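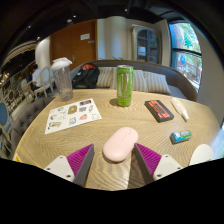 Sun 31 August
By the Prodo reviews desk

I'd been nagging Prostness for a chat since June, when they started selling the Nasution kit to anyone with a credit card, and last week I finally got an hour with one of the two people who designed it. We met in Sorville, over coffee, and I had a gripper in my hand before I'd sat down properly.

If you've missed it, the Nasution is a hand-held gripper with a camera on it. You pick things up, the camera records what you did, and the recordings are used to teach a robot arm the same job. The kit costs £387, with the fingers, the camera mount and a year of the upload service. Arm not included!

"People think the hard bit is the software," my host told me. "It's the fingers. We spent most of the first year on the fingers." The pads are ribbed, bright magenta and a bit squashy, and they fold themselves round whatever you close them on. I asked why magenta. "We had a lot of magenta left."

I started on a computer mouse — a good choice for a beginner, apparently, as it's smooth, rounded and likes to slide away if you come at it too fast. My first few goes were dreadful. "You're pinching," I was told. "Go in wider and let the pads do it."

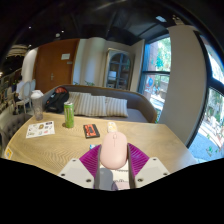 How long does it take to collect enough to be useful? "For one simple job, around 1000 goes, and most people get through those in three or four days."

I must have pulled a face at that, but I was promised it goes quicker than it sounds, and that you stop minding after the first morning (I'd like to hear from an owner on this). The battery lasts 96 minutes, so you'd want the spare, and the spare is extra. I grumbled. "Everyone grumbles about the battery," came the reply. "The next one's better. I'm not allowed to say when."

What I liked most was how little fuss there is about where you use it. No studio, no special lights. They'd rather you worked on an ordinary table with ordinary clutter on it, drinks and stickers and all,

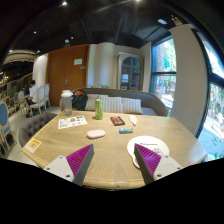 and then moved things about and did it again. "If it only ever sees a tidy desk, it'll fall apart in a real kitchen," my host said. "Leave your stuff out."

My own gripes, then. The handle is chunky and my wrist knew about it by lunchtime. The manual is thin on fitting new pads, and you can't yet buy those one at a time. Prostness say they've shipped 2143 kits so far, so I'd have thought somebody had asked.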